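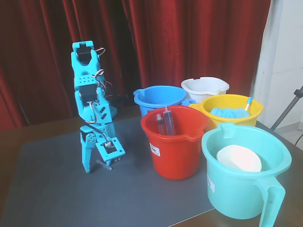

Colour is the cheapest form of organisation there is, and at the moment it is being sold at a handsome mark-up. For the past few months I've been hearing that the way to sort out a utility room, a potting shed or the cupboard under the sink is to buy a set of small buckets in different colours and give each one a job. The theory sounds fine. Then you look at what goes into them. A yellow bucket gets the sponges and a brush, fair enough, anyone could have guessed that. The red one gets two plastic syringes, stood on end like breadsticks in a glass, and at that point I start wanting to see the rulebook. Why red? Is red for measuring, for medicine, for danger? Was it simply the bucket nearest the syringes?

I asked all of these questions in Honmont, where the bucket system has taken hold in a way that book clubs and sourdough did before it. The people I met were generous with their time and their tea. I'm still not sure they answered me.

## The pitch

The version most people have come across is the one taught by Sorneck, a home organising business that Áine Costello started in a spare bedroom. Her introductory morning costs €80 and comes with a folder. No buckets. The buckets are extra, or you can bring your own, and Costello was careful to tell me twice that you can bring your own.

"People think it's about storage," she said. "It's about carrying. If you can't pick the job up with one hand and walk to where the job is, you won't do it."

I wrote that down because it's the best argument for the whole business, and I've come back to it more often than I'd like. A drawer can't be brought to the bath. A shelf stays where it is. A bucket has the plain advantage that it can be lifted, and if something in it leaks, it leaks into a bucket.

Where she loses me is the colours. In the Sorneck folder, red is for "precise" jobs, yellow is for "wet" jobs, blue is for "waiting", and white is for "clean only". I asked what waiting meant. It means the things that have no bucket yet. So blue is the junk drawer, I said. Costello said it was a junk drawer with an end date. My own kitchen has one of those, and the end date was some time before we moved in.

## What people do with them

Donal Brophy did the morning and has stuck with it, more or less. He grows chillies and tomatoes from seed in a back porch, and his red bucket is for plant food. He draws up the concentrate with a small syringe and tops up the watering can using a large one. Before that he used the cap of the bottle.

"I was killing things with kindness," he said. "The cap's a guess."

Would a mug on the windowsill have held the syringes just as well?

He thought about this for longer than I expected. "It would have fallen over."

That's a fair point. Tall thin things are a nuisance to keep. Laid flat in a drawer they roll to the back and collect crumbs, and a syringe with crumbs in it is no good to anyone. Standing up in something with straight sides and a bit of weight, they stay put and you can see which is the big one. I went home and stood my own icing syringe in an old jam jar, which cost me nothing, and it fell over.

Maeve Ní Bhriain was harder on the method, and I warmed to her straight away. She runs a dog grooming room from a converted garage, and she owned coloured buckets for years before anyone offered to teach her how. Hers are by task: one for faces, one for feet, one for the floor. She went to the Sorneck morning because her sister had booked two places and couldn't go.

"They told me sponges and brushes go together," she said. "They do not go together. The brush sits on the sponges, the sponges never dry, and by the end of the week you have a smell."

She's right, in my experience. Stuffing sponges into a bucket looks neat and is bad for the sponges. They want air on every side. The folder does say to squeeze them out first, in a sentence on the second page, but a sponge that has been squeezed is still a damp sponge, and the ones at the bottom of a pile have nothing to do but sit there. Ní Bhriain pegs hers on a line. The brush hangs from a nail. Her yellow bucket, when I visited, was holding the door open.

## The price of a bucket

Ní Mhurchú, the hardware shop at the bottom of the main street, has carried small plastic buckets for as long as Noreen Ó Dálaigh has worked there. For most of that time they were a seaside line, out in summer and back in the store room by October. Now they stay on the shelf all year. When I called in she was putting out a fresh delivery, with spouts to one side and handles to the other, because customers had begun asking to see the spout.

The spout matters, she told me, and it was the first thing I'd heard that had not come out of a folder. A rim with a proper lip lets you tip out the dirty water without it running down your wrist. A plain rim doesn't. If you're going to use the thing purely as a pot for keeping other things in, the spout is decoration, and you may as well buy the cheaper one.

"And are people buying the cheaper one?" I asked.

"They're buying all the colours," she said.

This is where I think the sceptic has a real case. The appeal of a coloured set is that it's a set. You need the syringes and the sponges to live somewhere, so you buy a red and a yellow, and then a blue and a white come along because a pair looks mean. I've now seen a good many of these arrangements, and the pattern barely changes: one or two buckets doing honest work at the front, and others behind them with nothing showing over the rim. In four houses I was told the spare ones were "for later". Starell, which makes the boxed set most people show you, calls this "room to grow" on the packaging.

I put it to Costello that a system with idle containers in it isn't finished. She said an idle container was what stopped a full one from overflowing. We left it there.

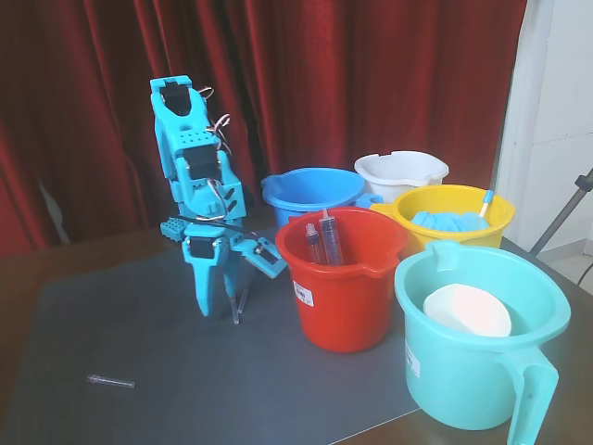 **Do the colours need to mean the same thing in every room?**

They don't, but they need to mean the same thing to everyone who uses that room. A household of one can have any code it likes. Once a second person is putting things away, agree what each bucket is for and write it on a bit of tape, or the code lasts until the next wash-up.

I've taken that answer from Aidan Noonan, who manages the craft room at a day centre outside the town and has no interest at all in selling anybody anything. He inherited a hundred small pots of various kinds — he gave me the number with a sort of groan — and now keeps 16. His room does marbling, paper-making and a messy sort of batik, so he has syringes for the dyes and sponges for the tables, and he keeps them well apart. Colour was his idea at first. It failed within a month.

"I'd say to someone, put it in the blue, and they'd say, which blue? There was a blue and there was a sort of sea-green. We'd be discussing paint."

Anyone who has bought plastic goods from more than one shelf will know the trouble. One company's light blue is another's turquoise. Light blue sponges go in the yellow bucket, the brush has a bit of blue on it as well, and a reasonable person tidying up in a hurry will put blue things with blue. The folder expects you to remember the rule. Most people, at the end of a wet afternoon, will go by what matches.

Noonan's fix was to stop talking about colour and go by height. Tall things that must stand up go in deep pots at the front. Soft things go in wide ones. Anything with a big handle, a jug or a pouring bucket, goes to the right of the table, since most of his people reach with the right hand, and he moves it for those who don't. He kept the colours because he already had them. They do no harm, he said.

## What I'd keep

I came to this expecting to say it was all nonsense, and some of it is. The meanings given to the colours are nonsense. So is paying €80 to be told that sponges are wet. Costello's mailing list has 900 names on it, she says, and I don't begrudge her one of them, but I'd suggest that a good number could get most of the benefit from an afternoon and whatever is under the stairs.

But the carrying argument holds. I've had one red bucket by the back door since I began this piece, bought from Ní Mhurchú, spout and all. The descaling syringe for the coffee machine lives in it, along with a smaller one for oiling the hinges on the side gate. I picked it up this morning, did the gate, and put it back, which is more attention than the gate has had in two winters.

I did leave the product label on, barcode facing out. Ó Dálaigh says everybody does, and that the glue comes away with a little cooking oil if you leave it on for ten minutes. The yellow one was on offer. I didn't buy it, although I went back and looked at it again.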